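Re: [arovero-list] Sulby tour – support slots and set times

Kerstin Engebretsen wrote:
> Does anyone know if Jekell are still opening the April shows? The
> venue page only lists Sulby and Lagman. Also, is it really a 19-song
> set? My train home is tight.

Hi Kerstin,

Yes, Jekell are still on! I asked Divina at the merch table last night and she said they're doing every date except the last 2. The venue page is just out of date (they had the wrong door time up too, so don't trust it for anything).

The set was 19 songs when I saw them, and that includes the encore. Lagman played 55 minutes, which felt long to me, but Mohit was right up front and would have happily taken another hour of it. Sulby came on at 9:15 and opened with the new single – way heavier live than on the record, the bass was rattling my teeth. They've dropped the acoustic bit in the middle, which I kind of miss.

If your train is before 11:30 I'd stand near the side door and skip the encore. It's two older songs and a cover, and Rowena has a decent recording of all three if she's willing to share (Rowena, please!).

One more thing, tour shirts are 60 now. I bought one anyway – no regrets, the back print is gorgeous.

See you down front,
Erlinda

2 replies | Share this message
Contact the list owner | Arovero Mailing List | Back to top
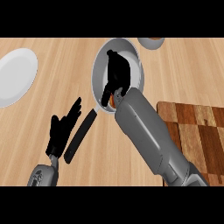
Page last changed: April, 10:42 pm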